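Zimmont Writers' Forum > Help desk > Submissions and formatting

Ticket 239: Short story loses its scene breaks on upload
Opened by: Edileuza Guerra
Opened: 26 April 2020
Status: Solved

Edileuza Guerra wrote:

Hello all! First of all, I love the new submissions page, it is so much nicer than emailing everything in and hoping. I've got a small problem with it though, and I would dearly like to get this sorted before the Dodgate short story window closes.

My story is called "The Storkmont Ferry" and it has nine scenes. In my own file each scene is separated by a blank line, which I think looks lovely and quiet on the page. When I upload it and press Preview, every one of those blank lines vanishes, so a woman is standing on a jetty in one sentence and arguing with her brother in a kitchen in the next. It reads like a very different (and quite exciting) story.

What I've tried so far:

Saved as .docx and uploaded. Breaks gone.
Saved as .rtf and uploaded. Breaks gone, and my italics went too.
Pasted straight into the box. Breaks there in the box, gone in Preview.
Pasted with two blank lines between scenes instead of one. Gone, both of them.
Different browser. Same.

The italics matter as well, there's a letter in the middle of the story that is all in italics. But the breaks are the main thing.

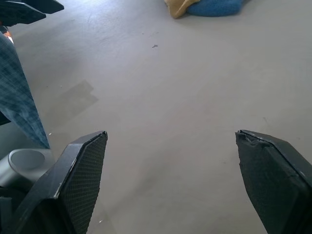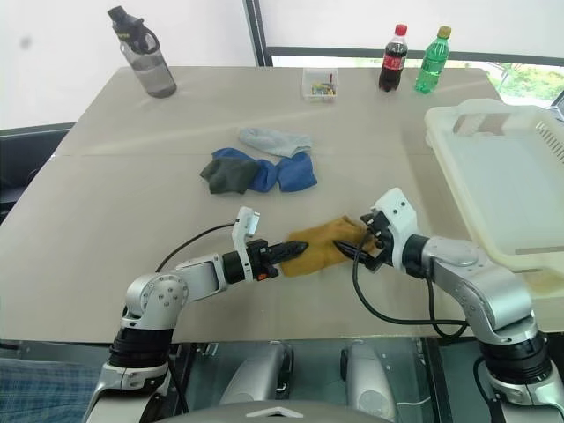 One more thing I noticed. The word counter on the page says I have 106 words more than my own program does. I'm under the limit either way, so it isn't urgent, but I thought I'd mention it in case the two are connected.

Help desk replied:

Hi Edileuza, thank you for such a thorough report, this saved us a lot of back and forth!

The blank lines first. The preview strips out any paragraph with nothing in it. We switched that on in February, when a batch of stories came through with a blank line after every single paragraph and the readers were scrolling for miles. It does its job well, but it can't tell a stray blank line from a scene break.

Could you try putting a single # on a line of its own where each break should be? The page knows that mark and will turn it into a proper centred gap.

On the word count, do you use dashes without spaces round them? Our counter splits words at a dash and most writing programs don't.

Edileuza Guerra wrote:

Oh, I use dashes constantly! Everybody in this story interrupts everybody else. That must be it, then.

I've put the # in and we are nearly there. Eight breaks in the story, and seven of them come out beautifully, with a nice bit of air round each one. The last one, just before the final scene on the boat, shows up as a plain # stuck on the end of a paragraph. I deleted it and typed it again and it did exactly the same thing. I've looked at that line until my eyes crossed.

Help desk replied:

Seven out of eight, we'll take that as progress! My guess is that the last one has a soft line break before it instead of a full paragraph break. You get one by pressing Shift and Enter together, and on screen the two look just the same.

Try this:

1. Open your own file and turn on the hidden marks (the button that looks like a backwards P).
2. Find the end of the paragraph before the last break. A small bent arrow there means a soft break.
3. Delete the arrow and press Enter on its own.
4. Put the # on the new line, press Enter again, and upload.

For the italics, stay with .docx. The .rtf route drops them at the moment and we have that down as a separate fault, ticket 61.

Edileuza Guerra wrote:

A bent arrow! There it was, plain as day once the marks were on. I found another two in the letter section as well, where I'd been fiddling with the address at the top, so I've changed those too.

Uploaded again as .docx. All eight breaks are in, the italics are in, and the letter looks like a letter. I read the whole thing through in Preview and even caught a spelling mistake I have been sailing past for weeks (I had "Caputo" as "Caputto" on the first page, and he's the main character, poor man).

Could the # trick go somewhere near the upload button? I would never have guessed it, and I bet I'm not the only one who likes a blank line.

Help desk replied:

Wonderful news, and a good catch on the name! We've added a note about scene breaks under the upload box, and the counter now treats a dash the same way most programs do. If you refresh the page your total should drop to match yours.

Edileuza Guerra wrote:

Refreshed, and it's now only 15 words out. I can live with that very happily. Submitted! Thank you so much, I'm off to start the next one.

Help desk replied:

The last 15 are probably your title and contact lines, which we count and your program may be leaving out. They won't be held against you. Closing this one as solved, and the scanned copy of your entry form can be sent separately if you haven't done it yet.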